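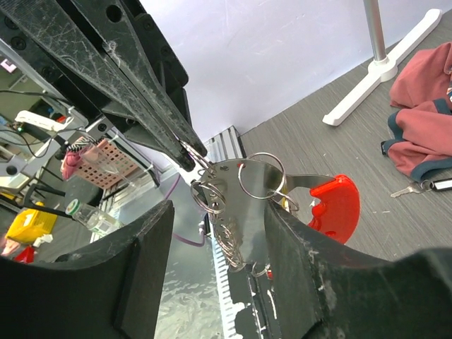 Redoing the fingers on the two-arm cell

17th January

I put off the finger work on our cell for most of the winter. It has two arms at one table, and the job we give it most often is key rings: pick up the metal plate with the rings on it, hold it with one arm, work at the rings with the other. Rings are hard on grippers. They are hard, thin and springy, and when a grasp is a little off they slide along the finger and leave a line behind them.

The black fingers had plenty of those lines already. Scratches on the faces I can live with. The edges were a different matter, and that is where I started.

I took the fingers off one arm at a time so I always had a good one to compare with. Each finger came off with its screws, and I put the screws in a cup with the arm's name on it. We call the arms Vidal and Mokside, after two streets near where Cayetano Salcedo grew up, and by now I would have trouble calling them anything else. Vidal's fingers cleaned up fine with a rag and some alcohol. One on Mokside had a small burr at the tip, which I took down with fine sandpaper on a flat block. Four or five strokes, then look, then maybe one more. If you take too much off, the tips stop meeting and you have made yourself a new problem.

I check the tips with a strip of printer paper. Close the gripper on it slowly and pull. It should hold with the same force on the left side and the right side of the tip. Mokside let go on one side the first time, so I loosened the finger, pushed it square, tightened it again and repeated the test. It took 3 tries.

After that comes the zero. With the fingers back on, closed is no longer quite where the controller thinks it is. Zuzanna Zieliński wrote our small setup program, Plallska, which closes the gripper at low force, waits, and stores the position. I run it twice and compare. The two values were 2 counts apart on Vidal, fine for what we do. On Mokside they were 27 apart, and I knew something was still loose. It was the screw I had tightened last. I had stopped when it felt snug, and snug wasn't enough.

Then I went back to the key rings, since they are what the cell has to handle. I run the arms slowly for this and keep one hand near the stop. A closed grip on thin metal shows a bad alignment faster than any number on a screen. 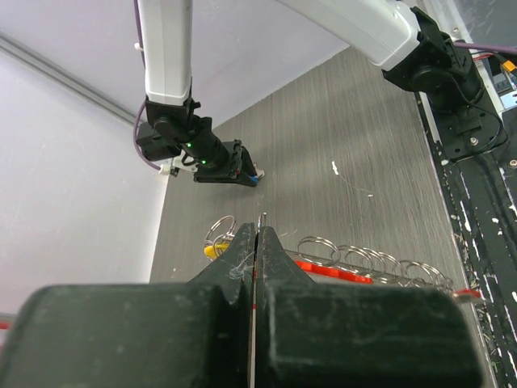 I had the speed at 68 percent of normal for the last set of grasps and left it there for the rest of the day. A bad zero tends to show up when the arm turns its wrist with something in its grip, so I put in more wrist turns than the job needs. Listen while it does this. A light tick at the start of each turn usually means a finger is shifting on its mount.

Cables are the other thing I look at while the arms are moving. Ours are purple, so they are easy to follow. I want enough slack that the wrist can go all the way over without pulling on a connector, and not so much that a loop can catch on the table edge. I moved one tie a little farther up the link and left the others alone.

I also wiped down the table. Worn metal sheds small flecks, and if they get into a finger mount you will be doing the paper test all over again.

Zuzanna wants Plallska to refuse to save if the two zero values disagree by too much. I think a warning would do, but she has redone more zeros than I have. The spare fingers from Ukell are in the second drawer, still in the bag. I plan to fit them in July unless Mokside's tip gets worse before then.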